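Lumisum table top, reviewed after one summer

I bought the Lumisum top in August, when my old kitchen table had become too ugly for guests. It is sold without legs, so I put it on the base I already had. My neighbour Tapio Koskela helped me to carry it up the stairs, and for this he got coffee.

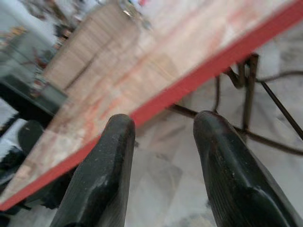
The red edge, seen close.

Fixing it took us 37 minutes. The packet had ten screws and we needed all of them. The instructions are only drawings, and the second drawing shows the brackets the wrong way round.

The pattern is strong. My wife found it too orange in the first week, now she likes it. Crumbs are hard to see on it, so I wipe it more often than before.
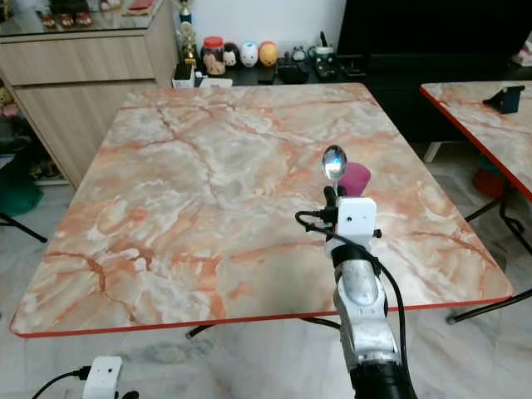
Marble pattern with a pink cup and a spoon.

Hot tea has left no mark until now. Lemon juice I have not tried. The surface is quite loud when you put down something metal, and we use cloth mats at breakfast. 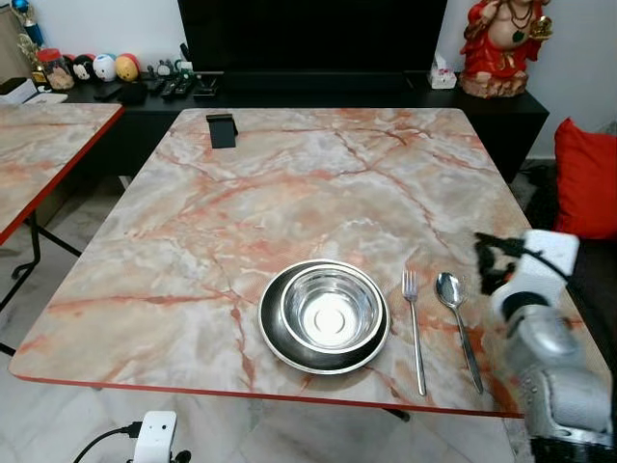

Bowl on a dark-rimmed plate, fork and spoon on the right.

It seats four without trouble. I give it 4 stars out of 5, and the missing star is for the drawings.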